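1 October 2026 - laundry corner, soft toys

Great session today! Leonor and I finally got onto the long-pile plush, the stuff we've been putting off since August, and I'm rapt with how the grooming trial is shaping up. Batch 21 is all white or mostly white fur, so any colour transfer should show up straight away. The penguin is my favourite by a mile - charcoal markings on the back and head, white face and belly, pile long enough to lose a fingertip in.

Plan is the gentle cycle, mesh bag, 45 minutes, cold. Folta powder at half dose, then the Polon liquid on the next lot so we can compare. Gonçalo reckons the liquid rinses out better near the seams. Keen to see!

To do: label the bags, ask Olga for 2 more soft brushes, check the grey fur against the colour card before anything goes in. Albertina wants the notes by morning tea.
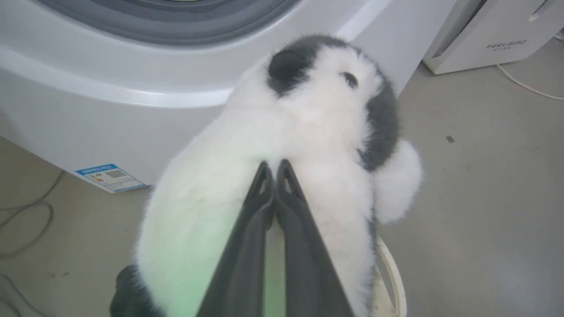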